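Visit report: Tistico refurbishing works, Tokstead

Written up by Maxine Grimshaw for the members' pages

Seven of us went to the Tistico works at Tokstead in May. The works takes in office computers at the end of their lease, tests them, and sells on what can be sold. Our interest was in the handling of old power supplies, on which the group has had several letters. Rodrigo Rivas, the shift manager, took us round. The visit lasted a morning and covered goods-in, the electrical test room, the strip-down area and the stores.

Goods-in

Machines arrive on pallets, shrink-wrapped, with a paper list from the sender. Each one is given a label at the door and the label number is keyed in against the list. Mismatches go into a locked cage until the sender has replied. Rivas said that most mismatches are typing errors in the sender's list, usually a letter O for a nought. Drives are dealt with first, in a separate room to which visitors are not admitted, and we did not see that part of the process.

Electrical test room

Every mains-powered item has an earth continuity test and an insulation test before anything else is connected to it. The insulation test is done at 500 volts DC. Items that fail are tagged red and are not tested a second time, even where a fault in the lead is suspected. Yanti Sutanto asked whether this wasted good units. The reply was that leads are tested apart from the machines, so a lead fault should have been found already.

Power supplies are then run on a dummy load. The house rule is 200 watts for the standard office type, held until the case temperature has settled. Ripple on the 12 volt and 5 volt rails is read from a bench oscilloscope and written on the job card by hand. We were shown a folder of past cards. The readings were legible and had been initialled, though several of the older cards gave no ambient temperature, which makes the case temperatures hard to compare.

The load banks were made by Bognár and have been rebuilt once, with new fans. They are noisy. Ear defenders hang by the door and we were asked to wear them.

Strip-down

Units that fail, and those too old to sell, are taken apart for parts and metal. The order of work is fixed: side panel, drives, expansion cards, supply, board. Supplies are never opened on site. They leave whole, in lidded bins, and go to Uvmont for dismantling. Yung-ching Kao raised the matter of stored charge in the main capacitors, and was told that supplies stand overnight after removal from the mains before they are binned.

Cable is sorted by hand into three grades. Steel cases go flat into a skip outside the east door. Screws are kept if they are of the common thread and otherwise go in with the steel.

Stores

Tested supplies are shelved by connector type and rating, oldest at the front. Stock older than a year is put back on the load before it is sold. We thought this sensible and would suggest it to members who keep spares. Labelling was clear, except on the lower shelves, where the labels face upwards and collect dust.

Points to follow up

Rosalía Lozano will write to ask for the temperature limit used in the load test, which was quoted to us from memory. We should also like to know how the bench oscilloscopes are checked, and how often. Access to the site is level throughout. Parking is on the road.
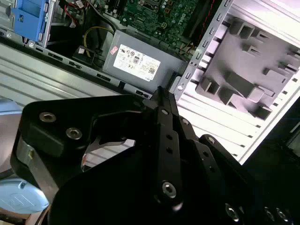 Open desktop towers, laid on their sides.

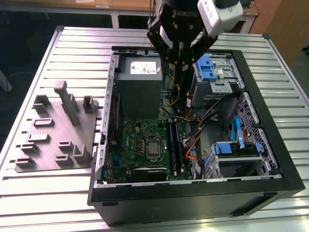 Page last changed: 2021-03-27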